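I bought the Nunmont four-part tray in March, mostly because it was sitting next to the register and I am weak, and I've been meaning to write it up ever since. It's a square, dark brown plastic tray with a cross in the middle that gives you four little compartments. Mine came bundled with a clear one from Luno (one big open space, rounded corners, no dividers at all), so you're getting a review of both!

I should say up front that I'm a small-stuff person. Packets, cards, lids, the odd trinket that came in a gift bag and now lives with me forever. My old system was a soup bowl by the front door. You can imagine. So my test was simple: cover the table with paper, dump out the bowl, and sort until I got bored.

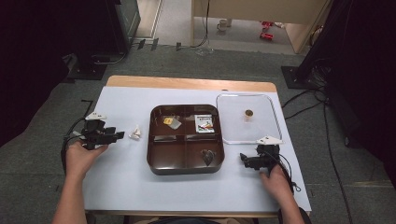

Brown tray with a few small things in it, clear tray to the right of it.

The brown one won me over pretty fast. The compartments are a nice size for a card or a small packet, and things stay in their own corner when you pick the whole tray up and carry it to another room. I gave one square to a little dark gray heart that I can't bring myself to throw out, and it looks kind of sweet in there. Four is also a good number for me. I had a Benítez organizer before this with 8 slots, and I could never remember what went where, so everything ended up in the two closest to my hand.

My gripes: the dividers don't come out, so anything long is out of luck. And the dark color swallows dark things. I lost a black button in there for a week (it was in the corner, of course it was).

The clear tray is harder to love. It's fine! It's a tray! But with nothing to break up the space, every small round thing I put in it goes for a roll the second I move it. I mostly use it as a holding area for whatever I haven't decided about yet, and for that it's pretty handy. It also shows fingerprints like you wouldn't believe.
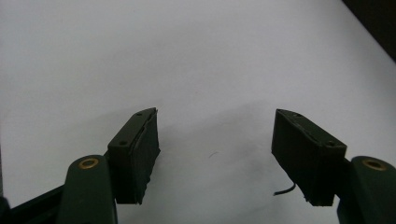 Amnuay Luangrath
Home and Storage Reviewer

One more thing on surfaces, as a couple of you asked after my Endevetti drawer bin review. Both trays slide around on a bare, smooth tabletop if you bump them. Paper underneath helps a bit, and a thin dish towel helps a lot more. I'd have liked little rubber feet on the brown one at this price, and I may stick some on myself.

Cleaning is easy enough. Warm water, a drop of dish soap, and an old toothbrush for where the dividers meet the bottom, which is where all the crumbs go to hide. I haven't put either one in the dishwasher and I'm not planning to.

Would I buy them again? The brown one, yes, and I'd get 2 so I could keep one in the kitchen. The clear one I'd skip unless it's in the bundle anyway. I'm giving the brown tray 4 out of 5 and the clear one a 3, and the soup bowl has gone back to being a soup bowl.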